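**From:** Ailsa Dow
**To:** Kevach small business list
**Date:** 5 June 2025
**Subject:** Re: Instalments, am I doing this wrong?

Hi Lachlan, hi all,

Lachlan Lamont wrote:

> My notice of assessment came back and I owe more than I expected. Now there's a letter telling me to pay tax by instalments. I've never done that in my life. Do I have to pay the amount on the letter, or can I work out my own? Income is well down since we lost the Prosen contract. Also, is the home office claim worth the bother?
>
> Lachlan

You don't have to pay the figure on the letter! I didn't know that my first year and I handed over far too much, then waited ages to get it back. You can estimate your own income for the year and pay on that instead. The catch is that if you guess too low, they can charge you interest on the gap, so don't go wild with optimism (or pessimism, I suppose, in your case).

What I do is keep a separate savings account and move a slice of every invoice into it the day the money lands. Before that I was forever scrambling. One spring I had 794 dollars in the bank and a bill for 3,000, and I can still remember the colour of the carpet I was staring at when I opened the envelope.

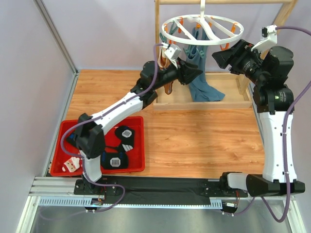
*Sock held near the drying rack, left arm.*

On the home office, I'd say yes, claim it, but keep it boring. Measure the room, measure the house, work out the share, write it down on a piece of paper and keep the paper. Mine comes to 12 per cent. Igor Pešek used to claim half his kitchen and I think he's stopped. Heat, electricity and part of the rent all count for me, and I put the bills in one folder per year.

Kimutai Athumani asked last month about software. I tried Grelis for a bit and it was fine for invoices but hopeless with sales tax, so I've gone back to a spreadsheet. Happy to send a blank copy to anyone who wants it.
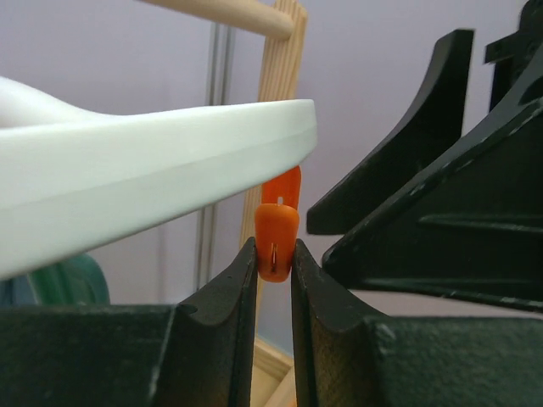

It has one tab for income, one for expenses and one for instalments, and the formulas on the last tab are Hjørdis Torvik's work, so please don't ask me how they behave. You'll want to change the tax rate cell to suit your own province before you trust any of it.

Lachlan, if your income really has dropped a lot, I'd pay for an hour with a bookkeeper before July. I used the people at Naidoo and they were patient with my shoebox.

Cheers,
Ailsa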